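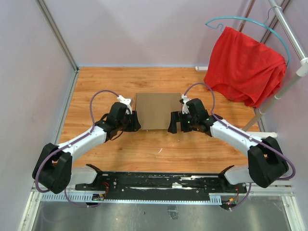
Workshop notebook, November
Adhesives bench, Trusitz building

Entry opened 09.20. Purpose: to record the second round of peel trials on the Flovitz starch paste, in support of the archive box repair programme.

The paste was prepared from the Jacobs wheat starch at the same strength as before, cooked for 19 minutes and passed through the fine sieve while still warm. A skin formed on the batch left uncovered during the sieving and was discarded. Colleagues are asked to keep the lid on between pours.

Strips of repair tissue were applied to offcuts of grey board and pressed under the small weights. In total 63 strips were prepared, all with the grain running lengthwise. Two of the earlier strips had been cut across the grain in error and their results have been struck out on the previous page.

11.45. First strips lifted. The edges held well but the centres came away cleanly, with very little fibre on the tissue. It is suspected that the paste was brushed out too thinly. Strips brushed from the middle outwards appeared better than those brushed from one end. This will need a proper comparison before it goes into the bench instructions.

14.10. Remaining strips left under weight until tomorrow. The Turnurex press was not used, as the lower plate is still marked with old glue and would have printed through to the tissue. Cleaning has been requested.

Storage: the paste may be kept in the refrigerator for up to 2 days. The jar at the back of the top shelf carries no date and should be thrown away.

Humidity in the room was higher than on the last occasion. The reading was not written down at the start of the morning, and the two rounds should therefore not be compared directly.

To do: order blotting paper (the 108 sheet pack), relabel the sieves, and ask the bindery whether they still soak their brushes before use.

Entry closed 16.30.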